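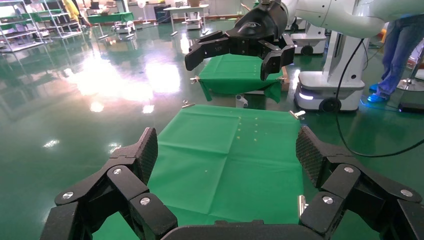 February
By the Title Studies Group, Lerusia

4. Card Duration and Reading Time in Opening Credits

4.1 Material

The films in this part of the study were drawn from the Masis collection, which holds release prints and digital transfers of features from independent distributors. Only films with a complete opening credit sequence were kept. Films that moved all credits to the end were set aside, as were those in which the only opening text was the title itself. The final set contained 37 films.

Each sequence was divided into cards. A card was defined as any text, or group of texts, that entered and left the screen together. This definition works well for static titles on a plain ground. It works less well for sequences in which names drift, overlap or dissolve into one another, and in those cases two coders marked the entry and exit points separately. Where they disagreed, the longer duration was used.

4.2 Measures

Duration was measured from the first point at which all letters on the card could be read to the last. Fades were therefore left out of the count, although they add a good deal to the time a viewer spends with a name. A fade of some 650 milliseconds was common in the older films and was usually the same length at both ends.

We also recorded the number of words on each card, the position of the text, and whether the ground behind it was still or moving. Typeface was noted by broad class only. The Prulen scheme used in Section 3 was found to be too fine for this purpose, as many of the hand-drawn titles did not fit any one of its groups.

4.3 Results

Cards with a single name were held longer, word for word, than cards with several names. In 61 percent of the sequences, the director's card was the longest single-name card. The card for the lead performer was often close behind it. Cards that listed several craft departments together were the shortest in relation to their word count, and a few could not be read in full at normal speed by either coder.

Moving grounds had a smaller effect than we had expected. Designers appear to make up for movement behind the text by using larger letters or a darker area of the shot, and duration changes little. The clearest exception was the group of sequences cut to music. There, card changes fell on the beat, and a long name received the same time as a short one.

4.4 Limits

The set is small and is weighted toward dramas. Durations taken from digital transfers may differ slightly from those of the prints. Contract terms, which often govern the order and size of names, were not available to us, and we cannot separate their effect from the choices of the designer. A follow-up viewing test with 12 participants, described in Section 5, addresses reading time directly using three sequences from the Lu restoration series.

Figure 1. Gripper fingers with facing fingertip pads and a wide gap between them.

Comments

Useful section. Did you count the production company logos as cards? Some of them carry more text than the credits do.

I cut titles for a living and the point about music matches my experience. Once the track is locked, the long names suffer.

Section 4.2 says fades were left out. I would like to see the same table with the fades included.

Last updated: Thursday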